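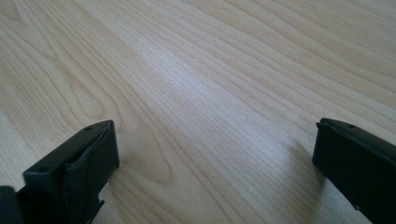 Seating charts, second attempt

I posted the first version of our seating plan in April and have since thrown most of it out. What follows is the revised method, for anyone working with a similar guest list and a similar room.

The constraints first. We have 120 guests and a barn in Plirkthorpe that takes round tables of eight or long tables of whatever length you want to rent. The venue's default layout is rounds. Rounds look good on the floor plan and use a lot of floor. With a dance area and a clear path from the kitchen door, we could fit 13 of them, and 13 times eight is 104. That left 16 people with no chair.

The venue's suggestion was to seat ten at each round. I measured. A five-foot round gives each of ten people a little under 19 inches of edge. A standard place setting with a charger, two glasses and a bread plate wants 24. Eight people get about 23.5, which works if the bread plate goes on top of the charger. Ten people get elbows. I dropped the idea.

Long tables solved it. An eight-foot banquet table seats four per side at 24 inches each, with nobody on the ends. Push two together end to end and you have a run of 16. We need eight runs at 16 seats, which is 128, leaving eight spare seats for the photographer, the band and whoever brings a date without saying so. The runs need five feet between them, edge to edge, so that chairs can be pushed back and a server can still get past. Four feet was too tight when we tried it with borrowed chairs on a Thursday evening.

The rental order went to Forik. They quote by the table and charge separately for delivery to anything with a gravel drive, so ask about that early. Their linens come in two drops, one to the lap and one to the floor. The floor-length ones for a long run overlap at the join and the overlap shows. We are using runners.

Now the assignment problem. My first version was a spreadsheet with one row per guest and a table number typed by hand. This fails as soon as a family of five declines, as you end up retyping half the column. The second version has three sheets.

Sheet one is households. Each household has an ID, a head count and a side (mine, my partner's, both). Households are never split unless they ask to be.

Sheet two is pairs. It lists any two households that must sit together or must not share a run. Ours has more of the second kind than I expected. Keep this sheet off the shared drive.

Sheet three is runs. It pulls the head counts and shows seats left. I fill the largest households first, then the pairs, then everyone else. Couples are easy to place late. A household of five placed last will break something.

I did look at software. Clutirow has a drag-and-drop planner and it draws the room nicely, but on the plan I tried it treats each guest separately, so moving a household means moving every member. For a small wedding that would be fine. I went back to the sheet and used Clutirow only to print the floor plan for the caterer.

The caterer is Phùng, and their requirement changed the chart more than any relative did. Dinner is served family style, one set of platters for every eight people, so each run gets 2 sets. They want dietary restrictions grouped at one end of a run where possible, with allergies marked on the place card by a colored dot and listed again on a master sheet by run and seat number. I number seats from the kitchen end, odd on the left and even on the right. Pick any scheme, but print it on the plan, or the person setting out the cards will start from the other door.

Escort cards are sorted by last name and give the run only - place cards at the table handle the seat. We considered a single large board and decided against it, as a late change to a board means reprinting the board.

Still open: the high chairs (they take more edge than an adult), and whether the band eats at the same time as everyone else. The final count is due to Phùng ten days out, and I will lock the sheet the same night.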